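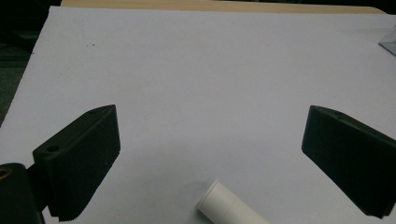 ハンドグリッパー貸出キットを二か月使ってみた感想

2022年9月27日

今号の「道具のたより」では、Fernden社の手持ち式グリッパーの貸出キットを取り上げます。私たちの作業室では7月の初めに一台を借りて、机の上の小物をつかむ動作の記録に使ってきました。私は日本語で記事を書くことにまだ慣れていませんので、読みにくいところがありましたらお許しください。

キットの名前はSkollaといいます。ロボットアームは付いていません。人が手で持って動かし、本体のカメラで指先の側から作業を記録する道具です。アームの導入を決める前に、どのような物をどのような向きでつかみたいのかを調べることができます。小さい工房にとって、この順番はありがたいと思いました。

指の形について

指は黒くて厚みがあり、先に向かって細くなっています。つやは少なく、指の下のほうには細かい溝が並んでいます。上の面には丸い穴があります。説明書では、この穴を使って別の形の指に交換できると書いてありました。私たちは標準の指と細い指の二種類を試しましたが、最後まで多く使ったのは標準のほうです。細い指は薄い物を拾うときに便利な反面、円い物をはさむと力が一点に集まり、持ち上げたあとに回ってしまうことがありました。

白い筒をつかむ練習

いちばん時間をかけた課題は、プラスチックのような白い筒を紙の上から拾う作業です。筒は斜めに置いてあり、指を開いたまま近づけて、向きを合わせてから閉じます。人の手で直接取れば一秒もかかりませんが、グリッパーを通すと急に難しくなります。特に、筒の向きと指の向きがずれたまま閉じると、筒が転がって逃げます。私は最初の日に何度も失敗しました。手首を先に回し、それから下げるようにしたところ、だいぶ安定しました。

白い紙に白い物を置くと、輪郭が弱くなることにも気を付けなければなりません。部屋の明かりがやわらかいと影も薄く、記録をあとで見るときに筒の端が分かりにくい場合があります。Benavidesという付属の閲覧ソフトには明るさを調整する機能がありますが、撮ったあとに直すよりも、初めから下に敷く紙の色を変えるほうが楽でした。灰色の紙がちょうどよかったです。

記録の数と電池

借りていた期間に、私たちは合計で3,402回の動作を記録しました。そのうち途中で止まってしまった記録は17回で、すべて電池が少なくなったときに起きています。電池は一回の充電で70分使えました。カタログに書いてある時間より少し短いですが、カメラを常に動かしていたことを考えると、不満というほどではありません。予備の電池は別料金ですので、一日じゅう使う予定の方は申し込みのときに一緒に頼んでおくことをおすすめします。

重さについては、意見が分かれました。私は三十分ほどで手首が疲れましたが、同じ部屋の同僚は平気だと言っていました。持ち手がもう少し細ければ、手の小さい人にも使いやすいと思います。また、指を開く幅を決めるねじが本体の内側にあり、調整のたびに指を外す必要があります。この点は次の型で直してほしいです。

サポートの対応

問い合わせの窓口はNaltthorpeにある支店が担当しています。一度、右の指の動きが重くなったことがあり、電子メールで相談しました。返事は翌日に来ました。指の付け根に紙の粉がたまっていたことが原因で、やわらかいブラシで掃除をすると元に戻りました。掃除の方法は説明書にも載っていますが、字が小さく、私は見落としていました。

料金と申し込み

貸出は一か月単位で、料金は一台99ユーロです。送料は別にかかります。箱には本体、標準の指、充電器、固定用のねじ、説明書が入っています。細い指は希望した場合だけ追加されますので、申込書の備考欄に書いてください。返却のときは、本体の中の記録を自分で消してから送ることになっています。私は先に別の機械へ写しを取り、数が合っているかを確かめてから消しました。

作業室では、借りる期間をもう一か月延ばすことにしました。次は布の袋やひもなど、やわらかい物を試す予定です。Skollaを見てみたい読者の方は、平日の午後に作業室までお越しください。電池の充電がありますので、前の日までにご連絡をいただけると助かります。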